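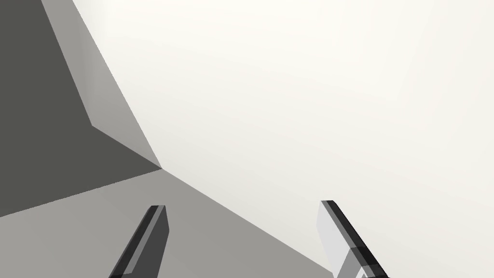
Simulated doors are too easy and any team reporting results from them should also report the friction settings, one reader commented under the first notice of the Rotness gripper trials, adding that a knob that turns on screen can be "a very different thing on a rainy Monday." The comment drew more replies than the notice itself, and the group running the trials has now answered it by publishing its settings along with its first set of results.

The trials were run by Werkeck, a small automation firm in Rotness that fits arms and grippers for customers who want machines to move between rooms. It compared two grippers in simulation before ordering either one in quantity. The wider of the two is sold as the Laur and the narrower as the Jinley. Both were put on the same model of a two-armed robot, with the Laur on the left arm and the Jinley on the right, then swapped halfway through the runs so that neither would gain from its side of the body.

Each gripper made 400 attempts at opening a door. An attempt counted as a failure if the fingers slipped off, if the arm stopped on a force limit, or if the door was not open when the time ran out. The Laur failed 66 times and the Jinley 181 times.

Werkeck says the gap is smaller than it looks. Most of the Jinley's failures came on round knobs, where its thin fingers had little surface to hold with once the wrist began to turn. On lever handles the two were close, and on the narrowest levers in the set the Jinley did slightly better, as it could get in behind the lever without touching the door.

The approach was the same for every run. The arm moved to a point in front of the handle, opened its fingers, moved straight in and closed. No second try was allowed inside a run. The firm says it left out retries on purpose, even though customers will want them, so that the numbers would show the gripper and not the recovery routine.

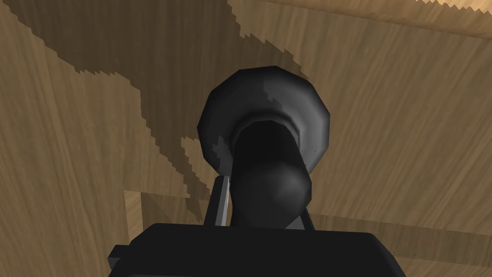

Knobs gave the most trouble

Round knobs accounted for more lost runs than any other shape. The usual fault was a grip that closed too near the end of the knob and slid off when the wrist turned. Moving the closing point nearer to the door helped the Laur a good deal. It helped the Jinley less, and in some runs it brought the gripper housing too close to the door for the wrist to finish its turn.

The knobs in the simulator are built from flat facets, and the firm was asked whether the fingers could be catching on the edges. It checked by rerunning part of the knob set with a smoother contact shape. Both grippers slipped a little more often, the Jinley more than the Laur, and the order did not change. Those reruns are listed separately and are not part of the main totals.

On the reader's point about friction, Werkeck used one value for wood and another for handles, and kept both fixed through all the runs. It agrees that this is generous. A second round will vary the handle friction from run to run, and the results will be broken out by setting so that others can see where each gripper starts to lose its hold.

Where the camera sits

The second part of the work dealt with the wrist camera. Five mounting positions were tried, all of them looking out past the fingers. The position that came out ahead sits high on the wrist and tilts down toward the fingertips. Positions closer to the palm gave a good view of the handle from a distance but lost most of it in the last stretch, when the fingers and housing took up much of the view.
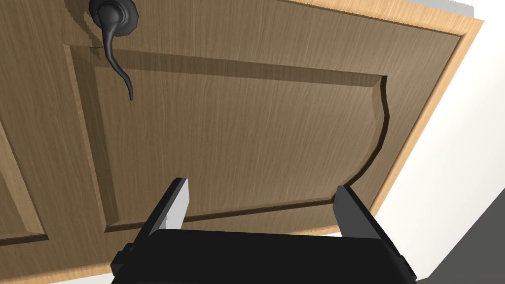
Fingers open in front of a paneled door with a black lever handle. Render: Werkeck

Levers raised a separate problem for the camera. A lever can sit well off to one side while the fingers point at the middle of a door panel, and the software then has to choose between backing up for a wider look and moving sideways on what it can see. Backing up was slower but gave fewer failures with both grippers. The firm has made it the default and says customers can change it.

Dark handles on brown doors were found without much difficulty. Shadows were harder. In several early runs the software took the edge of a shadow for the edge of the handle and closed beside it. A change to the lighting in the training set cut down on these cases, and the early runs were thrown out and repeated – the published totals include only runs made after the change.

Two arms in a tight room

The last group of tests put the whole robot in a small furnished room, with a desk standing between it and the door. Only one arm worked the handle at a time. The other had to stay out of the way, and it was here that the size of the Laur counted against it. With the Laur parked, the planner had less room to move the working arm and took longer to find a path. With the Jinley parked, it found one sooner in nearly every layout.

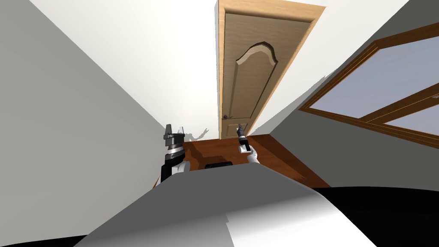
The wider gripper on the left arm and the slender one on the right, raised at the desk. Render: Werkeck

Werkeck has not picked a winner. Its current plan is to offer the Laur for sites with round knobs and the Jinley where all the handles are levers. A mixed pair, one on each arm, is also being looked at, though it would mean stocking two sets of fingers and keeping two calibration files for each robot.

The controller was left alone in this round. Both grippers ran on the same control loop with the same force limit, which was set for the Laur. Some readers have already pointed out that this may have cost the Jinley a few runs, and the firm accepts that. A limit tuned for each gripper is on the list for the next round, after the friction tests.

Runs on a physical door are due to begin in November at the Rotness workshop. The firm plans to start with a single lever handle and add a round knob later – the order in which the simulator found them easiest. Settings files and the table of failures by handle type can be requested from Werkeck by email.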